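Drollent Hand Kit: notes on the coat rack set

README, second pass, May
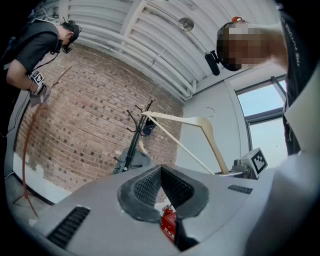 I've had the Drollent kit on loan from Valtonen long enough to form some opinions, and Kausar Magsi kept asking me to write them down next to the data, so that's what this file is. Part data card, part review. If you only want the folder layout, skip to the bottom.

What you get for 2499 dollars: a pair of hand-held grippers, a head camera with its strap, a bag of cube markers, spare foam for the jaws, and a license for Sallico, the program that lines everything up afterward. No robot in the box! You do the chore yourself with the grippers and the arm learns from it later. I knew that going in, but two people in our office asked where the rest of it was.

What's in the set

There are 270 takes, all of them coat rack and hanger work. Put a hanger on a hook, take it off, hang up a garment, pick one up that has slid down to the base, pass a hanger to somebody else. Most takes are short. The passing ones run longer, mainly because we kept getting polite and waiting for each other.

Noemi Pagano did most of the hanger takes and I did most of the garment ones. She's left-handed and I'm not, so check the "hand" column before you train on anything that cares about it.

What I liked

The foam on the jaws is great. I expected wooden hangers to spin in the grip and they mostly stayed put (the thin metal hook is another story, see below). The grip itself is comfortable for a morning, and the squeeze feels natural after maybe ten minutes of fumbling.

Sallico is also much friendlier than the thing we used before at Prorkemholm. You drop a folder on it, it hunts for the markers, and it gives you a green or yellow bar for each take. Green was fine every time I checked by hand. Yellow was a coin toss, so I looked at all of those myself and threw out the bad ones before counting anything here.

What I didn't like

The wide lens bends everything near the borders. You'd expect that, fine, but long straight things like rods and hanger bars come out curved, and the lens file that shipped with our kit was for an older housing. Ask Valtonen for the new one before you start. They sent ours the same afternoon, and I wish I'd asked in the first week instead of the third.

Grabbing a hanger by its hook is miserable. The jaws want something with a bit of width to it. We ended up holding hangers by the wood nearly every time, so the set leans heavily that way. If your arm needs hook grabs, this isn't your data.

And the manual! Four languages and not one of them says which way up the marker cube goes. (Printed number toward your wrist. You're welcome.)

Things to know before you use it

Faces are pixelated wherever the software found one. If you spot one it missed, write to Kausar with the take name and she'll pull it.

Bright windows wash out the markers a bit. Takes shot facing the glass have "win" in the name.

When two people work close together, sleeves and shoulders get in the way. I left those in. Real rooms have people in them.

Folder layout

takes/ has the video, one folder per take
poses/ has what Sallico worked out for each gripper
lens/ has the new lens file only, please don't go looking for the old one
notes.csv has the hand column, the task name, and my grumbling

Would I buy the kit? For hanging and folding chores, yes, I think so. For anything with small metal parts I'd wait for the narrower jaws, which Valtonen says are coming but hasn't put a price on yet.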